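Home Food Homes Travel Columns Subscribe

The long, slow business of a good cold brew

My aunt kept tea in the fridge all summer, and I've never quite shaken the habit — come the first warm week I'm boiling the kettle at 10 at night like a woman possessed. 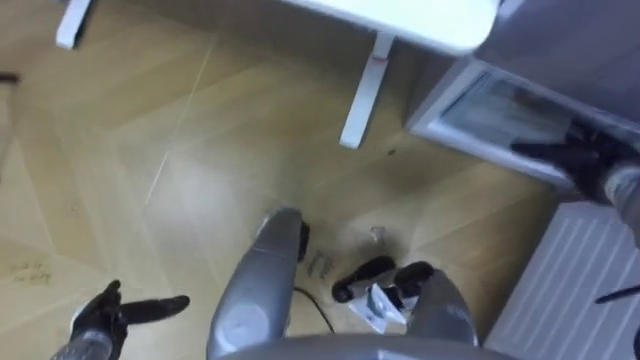
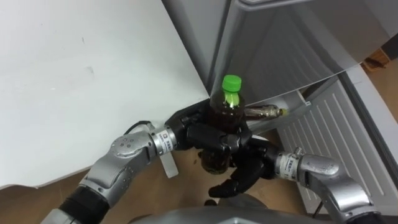
Herringbone or chevron floor, top; a dark drink with a green cap, bottom.

Tin-yau Pan, who blends teas under the name Vestuvier, has 17 black teas on his shelves and is happy to talk you through every one of them (bring a chair). He steeps his in cold water overnight and leaves the sugar well alone. I'm softer than that, and still stir in a spoonful of honey while the leaves are warm, then strain it twice and add a strip of lemon peel.

Whichever camp you favour, drink it within 3 days. After that the flavour goes flat and a bit woolly, and you'd be better off pouring it on the ferns, as my aunt always did.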